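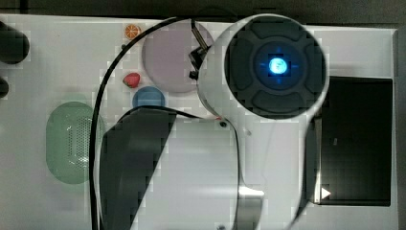

Position on a table is only meaningful relative to a boundary, and the first decision in the Plillimach coding scheme was therefore where each working surface begins and ends. Earlier layout studies tend to treat the tabletop as a plain rectangle and record each item by its distance from the nearest corner. This works for a dining table with square, uniform edges. It works less well for the tables in the Szénási room, where the border is not the same on every side. A narrow light-gray raised strip runs along one edge of the white top (Figure 1, right), and an item pushed toward that side meets a physical stop, while an item pushed toward a flush edge does not. We took the inner face of the strip as the boundary on that side and the outer limit of the white surface on the others. The strip itself was given a separate code, used when any part of an item rested on it.

3.2 Surfaces

The tops are white and flat. White was chosen over wood grain after a pilot round in which the outlines of pale tableware were hard to trace against a patterned surface. It has a drawback of its own: white items all but vanish on it. The item set was adjusted to suit, and white crockery was dropped.

The scheme separates three kinds of support. The first is the tabletop. The second is any adjoining surface at which an item could reasonably be set down in the course of clearing or laying a table. The third is the floor, which is coded only as present or absent. Adjoining surfaces gave more trouble than expected. Where a gray surface meets a white one along a straight seam, the coders agreed readily on which side an item stood, but they disagreed on whether the gray surface should count as part of the same layout. We settled on counting it. A cup set down just past the seam is still within reach of the plate it belongs with, and leaving it out would make a complete setting look incomplete.

An item that straddled a seam was assigned to the surface under the larger part of its base. Where this could not be judged, the item was coded as shared. Shared items were kept in the totals but left out of the distance measures.

3.3 Items

The items fall into two groups, containers and contents. Containers are plates, trays, bowls and cups. Contents are small objects that a person would expect to find in or on a container, mainly fruit and vegetable shapes. Most of the containers came from the Flosteo children's range, which is sold in flat, saturated or pastel colors with no printed pattern. The cups came from Calten. All containers are open-topped, so that the contents are not hidden by a lid.

The distinction between a plate and a tray caused repeated disagreement. Oval pieces with a low raised rim were called plates by one coder and trays by the other, and both readings can be defended. As the rim height varies little within the range, we saw no point in setting a threshold. The two labels were merged into one class, "flat container," for all of the analysis reported here. Bowls were kept apart from flat containers on the basis of depth, and cups were kept apart from bowls on the basis of their straight sides.

Contents were coded by color and general form only. A round red object may be meant as an apple or as a tomato, and the intended identity has no bearing on where it has been put. The same applies to green pieces, several of which have the form of a short cylinder and could represent any of a number of vegetables. Coders were told not to guess. Orange round pieces were recorded as fruit, since neither coder had read them any other way in the pilot.

3.4 Relations between items

Each arrangement was described by a list of pairwise relations. The relations used were inside, on, touching, near and apart. "Near" was defined by the size of the items and not by a fixed distance: two items are near when the gap between them is smaller than the shorter side of the larger item. Under this rule a large plate has a wide zone of nearness and a small fruit has a narrow one. The rule is easy to apply by eye and matches the way people describe such layouts in ordinary speech.

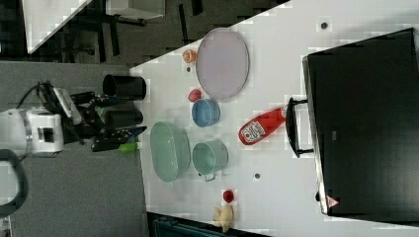 Figure 2. Contents outside their containers: a small red round object between an oval lavender plate and a blue bowl, with a small orange fruit near the table edge.

The arrangement in Figure 2 shows why the relation list is needed. A plain inventory would record a flat container, a bowl, cups and a few pieces of contents, and would be the same for a table on which every piece sat in its proper container. The relations tell a different story. The red object lies just below the plate and directly above the bowl, and belongs to neither. The fruit lies to the left of the plate. The black cylindrical containers stand on the gray surface past the seam, and the small green object is also on the gray, beside the table edge. Under the scheme this is an open layout, meaning that the listed contents have no containing relation.

Open layouts are of interest because they are ambiguous as to purpose. A table being laid and a table being cleared can pass through the same open layout, and a single view does not distinguish them. We made no attempt to code purpose. Where the direction of the activity was known from the session notes, it was entered in a separate field that was closed to the coders until the layout had been completed.

3.5 Direction terms

Terms such as above, below, left and right refer to the view as presented to the coder. They do not refer to the position of a person seated at the table. This choice was made for speed. A seated viewpoint would have required a decision on which side of the table was the front, and with tables standing at an angle in many of the views that decision would often have been arbitrary. The cost is that direction terms cannot be compared across views of one layout taken from different positions. Pairwise relations can be compared in this way and carry most of the analysis in Section 4.

3.6 Coding procedure

A total of 1,941 arrangements were coded. The first 100 served as training material and were discussed item by item before being coded again from scratch. The next 1,000 were coded by both coders independently. The remainder were divided between them, with doubtful cases marked for joint review. Revisions to the written rules were closed on Tuesday, August 4, 2020, and arrangements coded before that date were checked against the final wording.

Disagreements were sorted by cause before they were resolved. The largest group concerned the "near" relation at the limit of the zone, where a small error in judging the gap changes the code. The second concerned partly hidden items. An item that is overlapped by something else was coded if its class could be judged from the visible part, and otherwise entered as unknown - an unknown item still counts as an item, but it has no relations. Color accounted for few disagreements. Those that did occur were nearly all between neighboring names, such as lavender and pink for the same pale piece, or peach and orange for the same fruit. These pairs were merged in the final color list.

No attempt was made to weight the relations by importance. A cup that touches a bowl and a fruit that touches a bowl contribute equally to the layout, although a person setting the table might regard only the second as a fault. Weighting is taken up in Section 5.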